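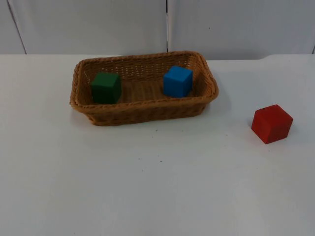

Green and blue cubes in the wicker basket, red cube on the tabletop.

Granum Blocks and Basket
Release 2, 12 January 2023

Granum is a small set of pictures of colored cubes and the basket they are kept in. It holds 223 pictures, sorted into 19 arrangements. An arrangement is one layout of the cubes: which ones are in the basket, which are on the table, and where the basket stands. The set was put together at Molenside for work on sorting, tidying and describing everyday objects.

What is in the set

Cubes. The base arrangements use three wooden cubes: one red, one green, one blue. Each is 40 mm on a side. The green is a dark forest green and the blue is bright. In labels we write only "red", "green" and "blue", with no shade names.

Basket. A low rectangular wicker basket, tan to light brown, with rounded corners and a thicker braided rim. The sides flare out a little toward the top. Light comes through the weave in places, which matters if you are separating the basket from the white table by color. The weave is also fine enough that heavy image compression turns it to mush, so please work from the full-size files.

Table. White top. Smudges and uneven shading were left as they are, and no retouching was done on any file.

How the arrangements are named

Each folder name lists the cubes in the basket first, then a double hyphen, then the cubes on the table. The folder "green-blue--red" holds pictures with green and blue in the basket and red on the table. Colors within each half follow a fixed order: green, blue, red. An empty half is written "none".

The folder name gives the state of the whole tabletop. It does not promise that every cube can be seen in every picture. If a cube falls outside a picture, or the basket wall hides it completely, it still appears in the folder name -- check the visibility column in labels.csv before you count anything.

Labels

labels.csv has one row per object per picture. The columns are:

file: picture file name
object: cube, basket or table
color: red, green or blue for cubes, blank for the rest
place: in_basket or on_table
visible: full, part or none
note: free text, mostly blank

A cube is "in_basket" when it rests on the woven floor of the basket. A cube leaning on the outside of the basket is "on_table". We had no case of a cube balanced on the rim and have no label for it.

"Part" covers anything from a sliver hidden to nearly all of the cube hidden. The usual cause is the near wall of the basket. From a lower angle, the front wall and rim cover the bottom of a cube standing close behind them. The dark green cube sitting just inside the front-left part of the rim is labeled "part" for this reason.

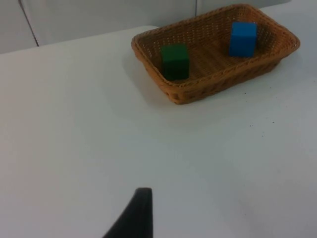 Known problems

The basket label covers the rim and walls together. In the first release the rim was a separate object, and scripts written for that release will need a small change.

Shadows next to the basket are not labeled. They are soft and their edges are hard to place the same way twice.

The arrangements are not balanced. Those with two cubes in the basket have the most pictures, and the empty basket has the fewest.

The name "Drudenmont" in some notes is the earlier working title of this set. It refers to the same objects and the same table.

Use and credit

The set may be used and shared for research and teaching. Please keep this file with the pictures and credit "Granum Blocks and Basket, Eyvindsson". If you correct a label, send us the changed rows along with the file names and we will include them in the next release.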